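Barnell Paint Company Brings Back Its Best-Loved White

BARNELL, Sunday, May 8, 2022
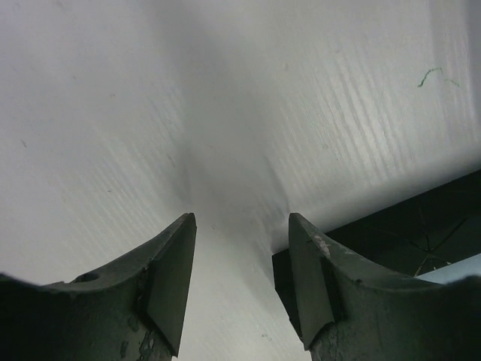

A broad white surface behind two dark gray-green gripper fingers.

Lockwood Paints is delighted to share that Grarkham White, the soft everyday wall paint that so many families in and near Barnell grew up with, is going back on the shelves this week at all 19 of our stores.

We stopped making Grarkham White when our old mixing room closed, and we have been hearing about it ever since! Letters came in, and phone calls, and more than one customer brought a nearly empty can to the counter and asked (very kindly) whether we might have another one in the back. In January we put a sign-up sheet on our website, and 866 of you added your names.

"I painted my first kitchen in this color, and my mother painted hers in it before me," said Raimonds Grigaitė, head of color at Lockwood Paints. "We went through 173 test batches to get it right, and I would gladly have done a few more. It's a friendly sort of white, a little warm in the evening, and I am so pleased to see it come home."

The new paint comes in matte and satin, in quart and gallon cans, and has much less smell than the old one. Anyone who signed up in January will get 30 percent off a first gallon, and free sample cards are waiting at every counter for those who would like to live with the color for a while first.

Store hours and directions are listed on the Lockwood Paints website. Members of the press may ask for sample cards through the Barnell office.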